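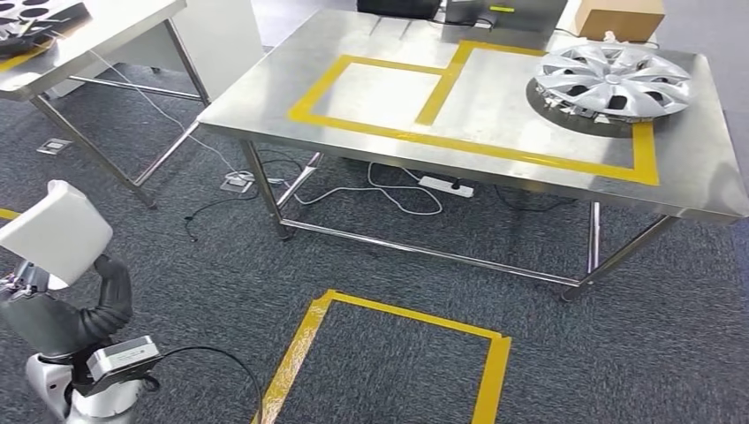 Taped zones on the steel table, hubcap in the right-hand one.

Jul 1, 2023

Spent the morning on section 2 of the Botthorpe cell rules, the part on floor and table marking. The old wording said "mark the work area clearly", and three of us had read it three different ways. My draft now says: yellow tape only, one outline per zone, corners overlapped and pressed flat, and no part of a job left across a line when the arm is enabled.

The table tape passes. The corners are a bit uneven where strips cross, but the rule is about a closed outline and the outline is closed. The floor square in front of the table is more of a problem. The left side looks worn next to the top edge, and worn tape is a fail under the Flivetia sheet we borrowed most of this from. I have put it down for replacement.

Cables next. I want a line in the rules about loose cable on the carpet between the floor box and the table leg. Pillai has one that reads "no cable shall cross a marked walkway", which does nothing for us, as we have never marked a walkway. My version asks for every run to be tied to the crossbar or put under a cover — dull, but it can be checked by looking. 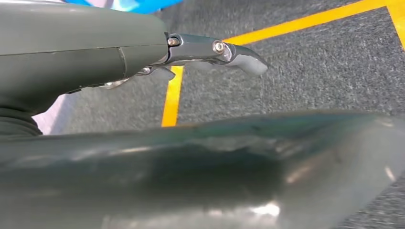 After lunch I went on to the gripper checks. The draft asks for a look at every visible fastener on the jaw linkage before the first run, plus the pivot bolt again at the end of the shift. I had written 90 seconds for this and the Nultside people wanted it cut. I left it in. A limit shorter than that only teaches people to tick the box.

Still open: whether the taped floor square counts as a keep-out area or a standing position. The drawing says one thing and the training notes the other. If it is keep-out, the notes are wrong on 14 pages. I have asked for an answer in writing before the September issue, and until then the draft says keep-out, being the safer reading.

Also need to renumber the annexes. Annex B is listed twice.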